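Sernholm G2 parallel gripper with simulation package: review for a small packing line

Rating: 3.5 out of 5

We bought the Sernholm G2 in October as the end effector for a produce handling cell at Dandora. The brief was narrow. Pick whole fruit of irregular size from a flat surface, place it in a tray, and keep the total spend within what Annag Yule had set aside for the year. This review covers the purchase and the planning work. Long-term wear will need a separate note.

What you get: the gripper, a flange adapter, one cable, and a license for the simulation package. The license is the main reason we chose it over the Brornari unit, which costs less but charges for its model files. Spare finger pads are sold in packs of 80, far more than a single cell will use in a year. A smaller pack would be welcome.

The simulation package was useful for budgeting. We ran 200 simulated grasps per finger geometry before ordering anything besides the gripper, and the results removed two items from the list: the wide finger set and a second wrist mount. Setup took Khôi Vương most of a morning. Object textures are adequate. Lighting defaults are too dark, and the dark finger geometry is hard to separate from a dark object in the wrist view until you raise the ambient level. 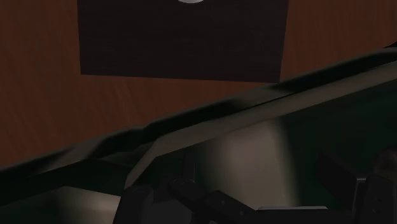
Contact modeling is the weak point. Large curved objects slide more readily in simulation than they do on our bench, so we treated the simulated success rate as a lower bound. Torquil Hepburn reran the worst cases with higher friction values and got closer agreement, but the manual does not list recommended settings. Support answered after three days with a single value and no explanation.

Costs beyond the list price: the adapter did not match our arm, and a replacement plate from Kaewsai added 217 dollars. Allow about 2,000 dollars for guarding and integration if you have neither.

Buy it if you need to test finger choices before spending on them. If your objects are uniform and your layout is fixed, the Brornari will do the same job for less.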